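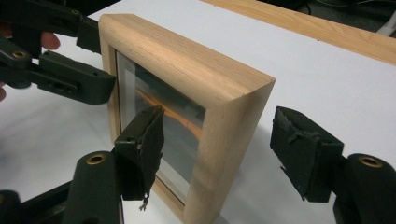 Cadre en bois clair, posé debout sur la table blanche, angle supérieur droit à onglet.

Novembre, 14 h. Atelier d'encadrement, dossier 573.
Examen avant remise à Mme Hakim. Moulure arrondie, profonde, fil du bois régulier sur la traverse haute. Assemblage net à l'angle visible. Verre clair en place, légère teinte verte au bord. Poncer la tranche au grain 800 avant cirage. Les 2 attaches du dos restent à commander chez Dretlow. Contrôle final confié à D. Herath.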